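Istov Pest Control - Frequently Asked Questions

Wasps, mice, rats, ants, moths, cockroaches. Nindcombe and the villages round it. If your question isn't on the page, ring the office or use the form.

What areas do you cover?

Nindcombe, Potura and anywhere within 50 miles of either. Further out by arrangement, ask when you ring.

How fast can you come?

Wasps in season, usually same day if you ring before 11am. Mice and rats, next working day most of the time. August is mad, please be patient with us.

How much is a wasp nest?

Fixed price, given on the phone before we set off. Second nest at the same address on the same visit is half price. Sheds and garages count as the same address. Next door's doesn't, sorry.

I can hear scratching in the loft. Mice or squirrels?

Night time and light, probably mice. Early morning and heavy, like someone moving furniture, probably squirrels. Could be rats. Could be birds in spring. We'd need to look at droppings and entry points before saying for definate.

Do I need to be in?

First visit yes. Follow ups for outside bait boxes no, as long as the side gate is unlocked. Leave a note about dogs.

How many visits for mice?

Normally 4. First one is survey and baiting, then two checks, then a last one to clear up and proof the holes. Big old houses sometimes want 5. The extra visit is charged at the follow up rate, not the full one.

Do I have to empty the kitchen cupboards?

For mice, only the bottom ones and under the sink. For cockroaches, all of them, plus drawers. Food in sealed tubs or in another room. Plates, pans and cutlery away from the treated areas, or boxed up with a lid.

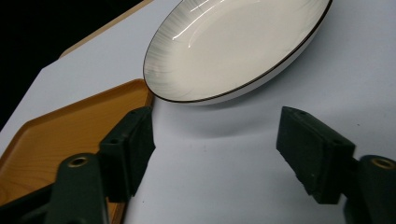 Crockery: put away before treatment, please.

Do I need to wash everything afterwards?

Gel bait goes in cracks and hinges so no, nothing to wash unless you left it out. After a spray treatment wipe down worktops and tables used for food, and wash any crockery that was on them. Don't mop the floor edges for two weeks, it takes the treatment off and we end up coming back.

Is it safe for pets and kids?

Bait goes in locked boxes. Sprays, keep everyone out of the room until it's fully dry, the technician will give you a time. Fish tanks need covering and the pump off. Tell us about cats, rabbits, reptiles, anything, when you book.

I've got ants in the kitchen every year. Can you stop them coming back?

We can treat the nest and the trail. Can't promise about next year, they come in from gardens. Best time to ring is when you see the first few, not when they're in the sugar.

Do you do clothes moths?

Yes. Hoover first, edges of carpets and under beds, and empty the hoover outside. Wool and silk washed or bagged up in the freezer. Treatment takes most of a morning for a three bed house.

What is the Durán plan?

Our yearly contract for cafes, shops and landlords. Regular visits, call outs inbetween included, and a folder with all the reports in for when the inspector comes. £479 a year for a single small premises, paid in one go or monthly. Named after the first street we ever did a contract on.

Are your vans marked?

One is, one isn't. Ask for the plain one if you'd rather the neighbours didn't know.

How do I pay?

Card on the day or bank transfer. No cash any more. Landlords and agents can have an invoice, thirty days.

What if it doesn't work?

Ring us within the guarantee period on your paperwork and we come back free. Wasps are covered for the nest we treated, not a new one in a different bit of the roof.

Office open 8am to 5.30pm. Leave a message out of hours with your postcode and what you've seen.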